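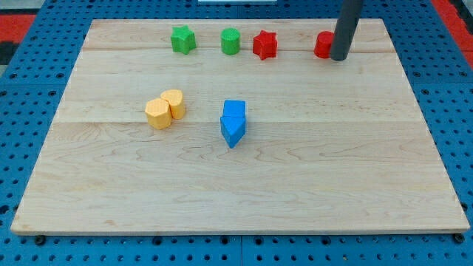 Words and pictures by the Ponine Corner grown-up
Reading time: one cup of squash

Why do some blocks roll and others just sit there?

I love blocks. I'm far too old for them and I still love them, and if you leave a pile of them near me I will start sorting before I've even said hello. So today I want to talk about shapes, and especially about a kind of shape with a rather grand name: the prism.

Say it out loud. PRIZ-um. Good, isn't it?

Think of a biscuit cutter. You press it into the dough and out comes a star. Now imagine the dough was really, really thick, as thick as your fist. You'd still get a star, but a tall one, with the same star shape on the top and the bottom and straight sides joining them up. You've made a prism! A star prism, to be exact (and a biscuit that would take all afternoon to eat).

Have a look at my board. There's a green star and a red star in the back row, and both of them are the thick biscuit sort. The yellow ones work the same way. One is a heart and the other is a hexagon, which is the name for any flat shape with six straight sides. Bees make hexagons in their honeycomb, and you'll sometimes see them on bathroom floors as well.

Now for the cylinders. A cylinder is what you get if your biscuit cutter is a circle. Tins of beans are cylinders, and so is the cardboard tube inside a loo roll. Some people say a cylinder is a sort of round cousin of the prism. I like that, so I'm going with it.

Try this at home

You'll need a tray, a book to prop up one end and a few blocks. I keep mine in an old Cuypers toffee tin, 19 of them, all different.

Lay a cylinder on its side at the top of the slope and let go. Off it goes! The side of a cylinder curves all the way round, so there's no flat bit for it to stop on. Next try a hexagon block on its side. It has flat faces, so it might slide, or it might tip over from one face to the next with a clonk, clonk, clonk. Make the slope steeper and see if it changes its mind. Then do the star, if you have one. What do you think those points will do?

Now stand the cylinder up on its flat end and try again. Same block, but it behaves quite differently, doesn't it?

Which ones fit together?

Hexagons are brilliant at this. You can push them up against each other, side to side, and cover a whole table with no gaps. I once did it with 304 paper ones and had to eat my tea on the floor. Stars leave pointy holes between them, and circles leave funny little curvy triangles. Draw round your blocks on a big sheet of paper and see which shape leaves the most paper showing.

If you find a prism in your kitchen, draw it and put it up on the Ponine Corner wall. Chocolate boxes count. So do pencils, if they've got flat sides and you haven't sharpened them yet.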